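Scattered starts, finally some numbers

27 Jun 2025

Quick one before the train. I promised Fenna I would write up the scattered starts thing while I still remember what we did, and half of it is in a notebook that's in a van, so this is from memory plus the results sheet. Will fix mistakes later. Probably.

Background for anyone who missed the last post. Task is loading a front loader. One arm, garment out of a basket, garment into the drum, let go, come back out. Door already open. That's it. No buttons, no powder, no closing the door (Joris has tried closing the door. We don't talk about the door).

The policy is Gemus, same as since November. Wrist camera in, arm motion out. No overhead camera, no fixed camera on a tripod looking at the machine. People keep asking why we don't just add one and yes, it would help, and no, we're not going to, the whole point of Hunari is that you can carry the thing into a room and start. If you have to bolt a camera to somebody's ceiling you've lost most of the places you'd want to do laundry.

So. The problem.

Gemus was fine as long as it began from the pose where all our demonstrations began. Arm low, camera pointing more or less at the basket. Everyone who collects demos does this without thinking, you park the arm somewhere sensible, press go, do the task, park it again. 2,000 demonstrations and nearly every one opens with the same view. Very tidy. Then something nudges the arm, or a grasp slips and the wrist swings off, and the camera is looking at a bit of wall. The policy has no idea what a bit of wall means. In the demos the wall is a thing that goes past on the way to the drum.

What it did then was drift. Slowly, confidently, upwards. Sanne called it stargazing and the name has stuck, there is now a column in the results sheet headed "stargazed Y/N" which I will have to rename before anyone serious reads it.

The obvious answer is memory. Give it the last few seconds of video so it knows how it got there. We did try that, in the spring. Helped a bit with slips, did nothing for a cold start from a bad pose because there's no past to remember. And it got jerkier. Fenna thinks the jerkiness was a bug in our frame buffering, I think it was the model copying its own last move, we never settled it and I'd like to go back to it at some point.

The other answer is the one from every paper on the subject, collect corrections. Run the policy, wait until it goes wrong, take over, steer it back, add that to the data. Works! Also slow, and you only ever collect the mistakes that this week's policy makes. Next week's policy makes other ones.

Scattered starts is lazier than either. Before each demonstration we throw the arm somewhere. Software picks a wrist pose out of a big loose region, including poses where the camera can't see the basket or the drum or anything useful, moves there, and then the person has to start the demo from wherever it ended up. Rules we gave people:

- don't reset first, go from where you are
- look before you reach, i.e. swing the wrist until the drum or the basket comes into view and THEN go
- don't take the clever shortcut you know about because you can see the room and the robot can't

The third one is the hard one. It's the entire method really, the rest is bookkeeping. If the demonstrator can see over their shoulder that the basket is down to the left, they go straight down to the left, and the camera sees a blank wall followed by an inexplicably good decision. You can't learn that from the pixels. So Femke made everybody drive from the wrist feed on a monitor with their back to the robot. Miserable to do. I did an afternoon of it and felt seasick. But the demos came out completely different, you can see people searching, overshooting, coming back.
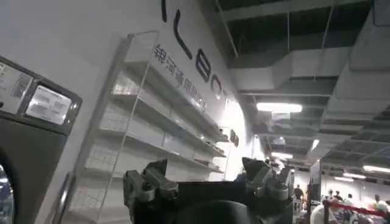
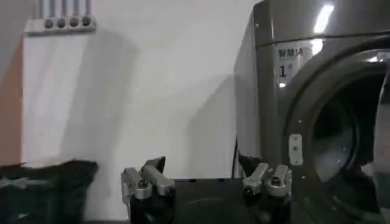

Two wrist views, fingers open in both. First one looking up past the shelves at the ducts, second one at the open drum with dark cloth between the fingers.

First one is a good bad start. There is a machine in there, far left, on a steep slant, with the display blown out to pale grey, and you get just the curve of the round door down in the corner. Everything else is shelving, lettering, ducts and tube lights. A person looks at that and thinks ok, washer's to my left and down. The old Gemus looks at that and thinks, well, whatever it thinks, up we go. The bright tubes are a particular pain, I'm fairly sure the old one was treating anything shiny as chrome door ring. Can't prove it. Joris made some saliency maps which showed the policy caring deeply about light fittings, but I've been burned by saliency maps before so take it or leave it.

Second one is much more what the old data is full of. Door ring big, drum dark, plain wall behind. Fewer ways to get lost.

Right, results. Same arm, same gripper (the Maes one, bolts and all), same garments, same training recipe. Two versions. Old: fixed starts only. New: the same number of demonstrations, but with part of the fixed ones swapped out for scattered ones, so nobody can say we just fed it more. 60 trials each from scattered poses, poses drawn beforehand and used for both versions in the same order.

Old: 14 out of 60.

New: 42 out of 60.

Success means garment fully in the drum, nothing hanging over the ring, arm back out. Sleeve over the ring is a fail. I was marking these and I was strict, Sanne re-marked them from video without knowing which version was which and she was if anything a bit kinder, to both. The sheet uses mine.

I'm pleased with that. It's not done, obviously. Eighteen fails is a lot of shirts on the floor.

Where the new one still fails, from my notes:

Dark stuff on dark stuff. Black basket, dark garment, the wrist camera comes in close and there's just no edge to find. It dithers. Sometimes grips the rim of the basket and tries to load the basket. (Full marks for ambition.) The scattering does nothing for this and I wouldn't expect it to. It wants better exposure or a lamp on the wrist, and Joris is against the lamp because of what it'll do to the chrome.

Reflections. Open glass door, curved, catches everything. One trial it appeared to be chasing the reflection of its own fingers in the door. Went on for ages, I let it run to the time limit because I wanted to see.

Giving up the search too early. It sweeps one way, sees nothing, and settles on something that's vaguely round. Our demonstrators tended to sweep left first, as it happens, nearly all of them, and so does the policy. If the drum's on the right it takes much longer to get there, and a few times it didn't. That's a data problem and it's on us. Next batch we'll tell people which way to look first and mix it up.

Things I expected to go wrong that didn't: it did not get worse from the ordinary start. I had assumed we'd pay for this. We swapped out a chunk of the nice clean demos, so surely the nice clean case suffers? Ran the fixed start as a check, both versions, no difference I'd want to defend in public. It is a bit slower off the mark. It has a little look round first, even when the basket's right there. Sanne finds this charming. I find it annoying, but I'll take it.

Also people walking about in the background. I was braced for that one to cause trouble and I couldn't find a single fail that I'd pin on it. Small sample, nobody got close, don't quote me.

What I'd tell anyone who wants to try it:

Keep the bad starts properly bad. Our first go had a filter that rejected any pose with neither machine nor basket in view. Seemed reasonable!! Threw away precisely the cases we wanted. Took me far too long to notice because the filter was my own code and I'd forgotten writing it.

Feed only. No peeking. If you relax this because your demonstrators are complaining, stop collecting, you're wasting their time and yours.

Log the start pose with the demo. We did not for the first batch, and had to work it back out of the joint recordings, which was a horrid couple of evenings.

Don't make the region so big that the arm can clip the furniture on the way to the start. Ask Joris about the shelf. Nothing broke.

Open question, and if you've got an opinion please email me: how much of the mix should be scattered? We picked a ratio by arguing in the canteen at Grarnach and never varied it. Could be that far fewer would do. Isla Ellery reckons a small handful of really ugly starts does most of the work and the rest is padding, which would be great news for everybody's stomach. We're going to train a ladder of versions with less and less of it and see where it falls over. That's next, once the arm's back and somebody has found the box with the spare finger pads in it.

Videos to follow when I've got a decent connection. The reflection chasing one is worth the wait, I've kept it at full length.

Train's in. More when the ladder runs are trained.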